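Cidimum Facilities Office
Table and Small Items Checklist, Form 3164
Site: Serka building, Room 29
Period: September
Status: Issued with comments

Scope

The checklist covers shared worktables, the items left on them, and the floor area within reach of a seated person. Ceiling fixtures, ventilation, and fire equipment are covered by the general room inspection. Each entry is marked Satisfactory, Attention, or Not Checked. Entries marked Attention must carry a comment. Entries marked Not Checked are carried over to the next inspection.

Section 1. Tabletop

1.1 Surface free of cracks, splinters, and raised edges
Satisfactory.
Comment: Edges were checked by hand on all sides. One corner at the window end has been rubbed down and should be sealed before winter.

1.2 Table stands level and does not rock
Satisfactory.
Comment: The leveling foot nearest the door was tightened during the inspection.

1.3 Surface suitable for the cleaning product in use
Attention.
Comment: The bottle in the room is the Plustby all-purpose spray. The room file still lists the previous cleaner. The file is to be corrected and the safety sheet replaced.

1.4 Loose small items kept together and away from the table edge
Satisfactory.
Comment: Small cubes are accepted on the tabletop while the table is in use. Users should keep them in one place so that they do not reach the floor.

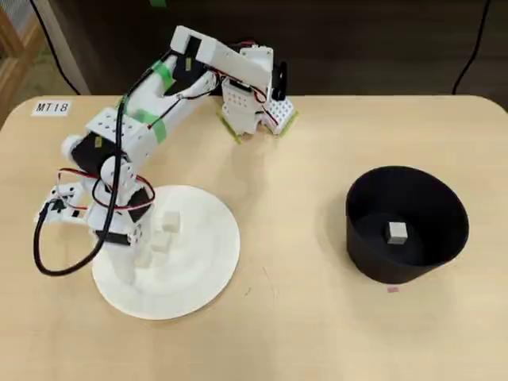

At the end of a session all loose items are to be put into a container, including any found under the table. An item that has fallen behind the radiator is to be reported and must not be retrieved with a tool or a ruler. The radiator cover is fixed with screws and may be removed only by the Facilities Office.

1.5 Cables on or near the table free of visible damage
Not Checked.
Comment: Carried over. The outlet strip could not be reached without moving the storage cabinet, and the cabinet was locked.

Section 2. Plates and open containers

2.1 Plates free of chips and cracks
Satisfactory.
Comment: Rims were checked by touch. Any plate with a chipped rim is to be taken out of the room the same day and recorded in the replacement log. It should not be set aside for later repair.

2.2 Plates empty when not needed
Satisfactory.
Comment: A round white plate may stay on the table between sessions if it is empty. It should be moved toward the middle before the surface is wiped.

2.3 Open containers upright and stable
Satisfactory.
Comment: The black cylindrical container is approved for dry items only. It is not a drinking cup and is not to be washed with the kitchen items.

2.4 Food and drink kept off the worktable
Attention.
Comment: Crumbs were found on the chair nearest the sink. A reminder has been sent to all groups with a key to Room 29.
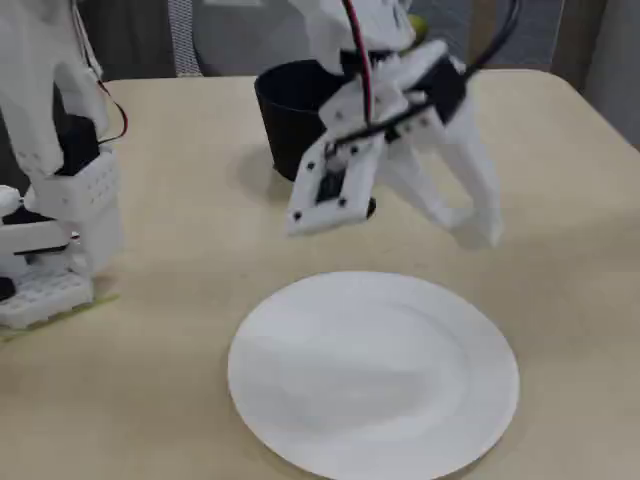

Makowska

The comments under Section 2 replace those given on the previous form, where plates were listed under kitchen supplies. They now belong to the room and are checked with the table. Groups that bring their own plates are asked to take them away again, as the cupboard has no free shelf.

Section 3. Labels and storage

3.1 Label present on the tabletop and readable
Satisfactory.
Comment: The label reads MT18 in black letters on white. It sits in a corner and should be wiped around with a damp cloth, not scrubbed.

3.2 Marks on the surface noted
Attention.
Comment: There is a tiny pink mark near the container. It is to be tried with a soft cloth and the approved spray. If it remains, it should be entered in the room file as existing wear. Scouring pads are not permitted on this surface.

3.3 Small items stored in the container
Satisfactory.
Comment: Two light gray cubes in the container. Items may be stored below the rim only. Paper, tape ends, and pens found in the container are to be removed.

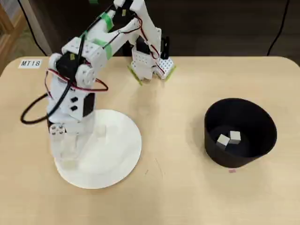

Section 4. Floor and access

4.1 Walkway between table and door clear
Satisfactory.

4.2 Chairs pushed in and undamaged
Attention.
Comment: One chair has a loose back panel. It has been tagged and placed in the corridor for collection.

4.3 Floor dry and free of small objects
Satisfactory.
Comment: Checked with a flashlight under the table and along the baseboard.

Follow-up

Items 1.3, 2.4, 3.2, and 4.2 are to be closed within 4 weeks. Item 1.5 requires the cabinet key, which may be requested at the Serka front desk before 3 p.m. Completed copies of Form 3164 are returned to the Cidimum Facilities Office, and one copy stays in the folder by the door.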